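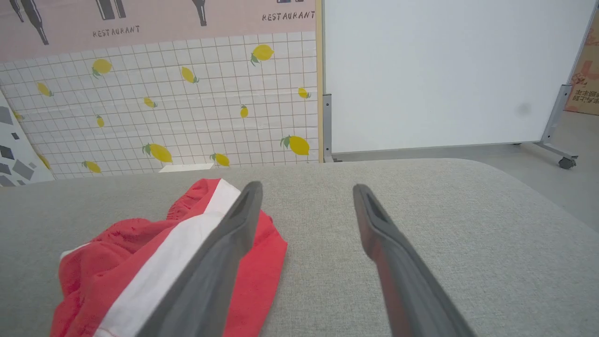 Teaching Two Arms to Fold: My Project Report
11/12/2021

So my project was laundry. I had a whole semester with a two-armed setup in the Esen lab at Stutville, and I spent it trying to get the arms to fold one piece of clothing. I picked folding because I figured I already knew how to do it, and that would save me a step. It did not save me a step!

I started with hand guiding. You take hold of an arm, push it through the motion, and the software (we use a package called Liltero) writes down where every joint went. It's a nice feeling for the first ten minutes. The trouble is that folding takes both arms, and I have two hands and no spare eyes. I'd be dragging the left arm across the cloth and the right one would be sagging toward the table. I also kept blocking the overhead view with my own head, so the recordings were full of my hair. I got 11 demos that way and threw out most of them.

After that I switched to remote control. I sit off to the side with a pair of small leader arms, and whatever I do with those, the big arms copy. My hair is out of the recordings, and I can close one gripper while the other one waits, which I could never manage by pushing. It does feel clumsy, though - like tying your shoes in oven mitts. My first good fold took so long that the recording hit the time limit and cut itself off before I let go.

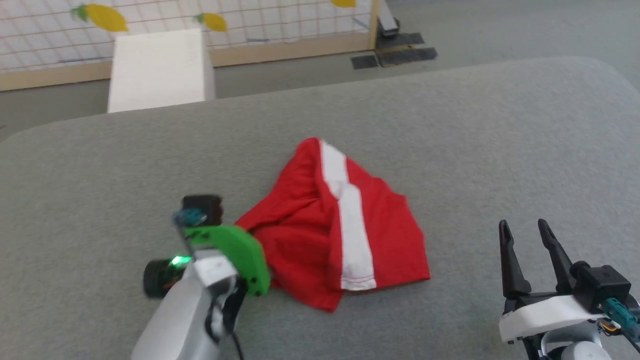
The hardest part to show was the pinch. With my own fingers I just sort of slide under an edge and grab, and I never think about it. With a gripper you have to decide how steep to come in and how far down to go. Too high and you close on air. Too low and the fingertips press into the table and the arm stops with an error (I heard that beep in my sleep in May). What worked best for me was coming down at a slant next to a fold and closing slowly.

I also learned to stop showing off. In my early demos I'd fix a bad grab with some fancy little wiggle, and the trained policy picked up the wiggle and did it all the time, even after a perfectly good grab. So I made myself a rule: if I missed, I backed straight up and tried again the plain way. I kept those retries in the data, too.

In the end I had 49 remote demos I was happy with. I trained on 40 of them and held back the other nine for checking. Then I ran 20 tries with the cloth dropped in a fresh heap each time, and the arms finished the fold in 11. Most of the failures were at the first grab. Once both grippers had hold of something, things usually went fine.

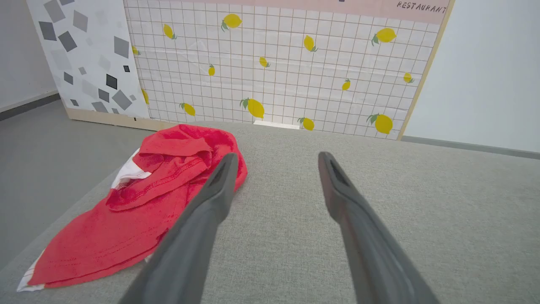
Why not just write the folding motion as code?
Because the cloth lands differently every time, and a fixed path only works for the one heap you wrote it for.

If I had another semester I'd try the Montes fingertips, the softer kind, and I'd do more demos that start from really ugly heaps. My early ones were too tidy. I was laying the cloth down half folded without noticing, and I only caught it when I went back through the recordings to write this report.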